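Stasiv Shelf Tasks: Data Card and Recording Rules

Scope
335 episodes of a tethered humanoid working at an open shelving unit with a basket in one hand. Recorded in one furnished room. Maintainer: Catríona Lenihan.

Cable and floor
Route the tether behind the robot. Stop the episode if it passes under a foot.

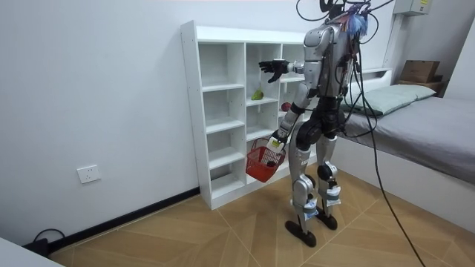 Fig. 1. Left hand open toward the shelf, basket in the right hand, tether trailing to the floor.

Operator rules
One operator and one spotter per session. The spotter holds the stop button and does nothing else. Stay out of arm's reach while the motors are powered. Pause after 50 minutes and check the hand and ankle joints.

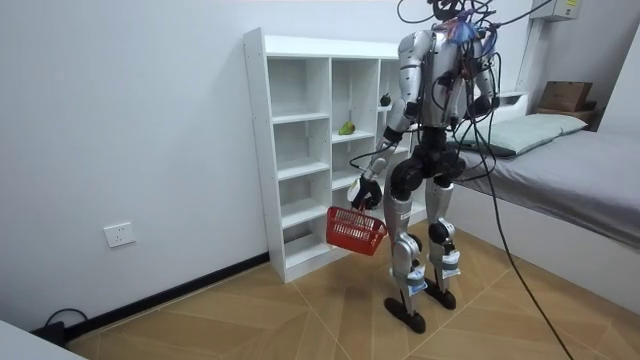 Episodes that break a rule are kept but flagged "unsafe" in the index, with the time of the stop. 43 carry the flag in this release. Do not train on them without reading the notes field.

Changes
May: index rebuilt, duplicate entries removed.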